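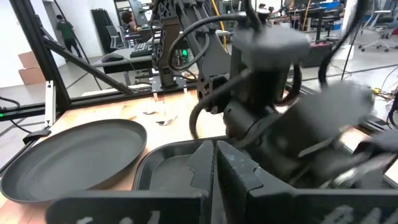

Workshop Notebook > Finishes & Coatings

January 3, 2019

First entry of the year, and I am starting it the way I ended the last one, which is by fussing over black wax. Leena asked me before the break to write the whole tray business down properly, so that whoever picks it up in April does not have to come find me and listen to the long version over coffee. So of course I am going to write the long version here instead. Sorry, Leena!

To catch everybody up: the Jutora order is for serving pieces with a black finish, oval plates and rectangular trays, and the people there want them matte. They do not want satin. I have the two samples they sent back in the fall, with polite little notes attached, and both notes say some form of "lovely, but shiny." I was a bit stung at the time (I had rubbed those out by hand, and my shoulder remembered it for days), but when I put them by the window this morning and looked at them sideways I had to admit they had a point. There was a gleam along the rim like a wet street.

What I was using then was the Kokkonen wax, two coats over the black stain, buffed with a cotton rag. It is a good wax and I still like it for boxes and handles. It goes on easily, it smells like somebody's grandmother's hallway, and it hides small sanding marks better than it has any right to. But it wants to shine. You can put it on as thin as you please and the first time a sleeve brushes over it, up comes the gloss.

So today I went over to the Skosum oil, which Florencio has been pushing on me ever since he joined us. He used it for years on spoons and swears by it. His method, as he explained it to me (twice, once with hand gestures), is to flood the surface, walk away, come back and wipe off every bit you can find, then wipe again with a clean rag when you are sure there is nothing left. I set a timer for 35 minutes for the soak. Florencio thinks timers are for bread, but I wander off and start sharpening things if I don't have one.

Notes on the soak, for whoever needs them:

The end grain drinks far more than the flat. On the trays this means the short sides went dull and thirsty-looking well before the middle did, and I had to go back with the brush. On the plates the thirsty spots are at the two narrow ends of the oval. If you only check the center you will think you are done, and you are not.

The stain lifts a little. The first rag came away quite gray, and I had a bad moment. The second was much cleaner. I think I was hasty with the stain on this batch and did not let it sit overnight like I should have, what with everyone wanting to get home for the holidays. I would not blame the oil for it yet.

The shop was at 51 degrees when I came in, too cold for any of this. I ran the heater and puttered until it felt reasonable, but the wood itself takes longer to warm up than the air does, and cold wood is slow wood. Please put the next batch on the inside shelf the night before. I know the inside shelf is full of my offcuts. I will move my offcuts.

Then the scratch test, which I have always done the same way, with a fingernail, then the back of a spoon, then a fork dragged lightly as if you were chasing the last pea. The fingernail left nothing. The spoon left a faint line that rubbed away with my thumb. The fork left a mark, as forks do, but it stayed dark all the way down, and that pleased me more than anything else today. With the Kokkonen the same fork gave us a pale thread that you could spot from across the room.

Florencio came by at lunch, tilted a plate under the lamp, and said "hm" in the good way. Then he told me that I should have thinned the first coat, and that his old teacher would have thinned it with up to a third of something whose name he could not remember in English or Spanish. He has promised to call home about it. I am leaving a gap in the recipe card for the answer.

Water rings are still to do. I want to leave a damp glass on a finished piece overnight, and I want a proper cure first, so that waits. I also owe Tuneso a call about the rags, as we are going through them at a frightening rate and the last bundle shed lint all over everything. Lint on matte black is a misery. You think you have it all, and then you turn your head.

Speaking of rags, the oily ones go flat over the rail outside and then into the lidded can with water in it. Never in a heap, never in the regular trash, even if you are only stepping out for a minute.

Leena, if you read this before I see you, the stain log is in the drawer under the vise, and the page for this batch is the one with the thumbprint. I will start the next two pieces tomorrow with the longer dry on the stain and see whether the rag still comes up gray.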